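Week 4: Radio traffic and call-taking

Dispatchers in the Drerow district handle nearly 200 calls on a busy night shift. Most last under 72 seconds. Take the location first, then the callback number, then the nature of the emergency. If the line drops, you can still send a crew.

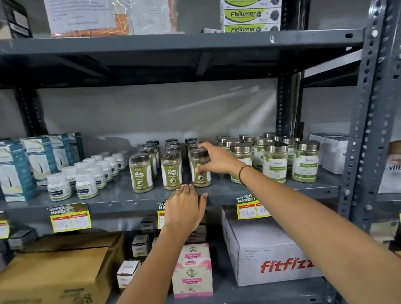 Prulta College, Department of Emergency Communications

Keep radio messages short. Say the unit you want, then who you are, and wait for the reply before going on. Repeat street numbers digit by digit. Unit 29 is "two niner", never "twenty-nine".

Reading: Kuzmenko manual, page 45 to the end of the chapter. Bring your colour-coded priority cards to the lab.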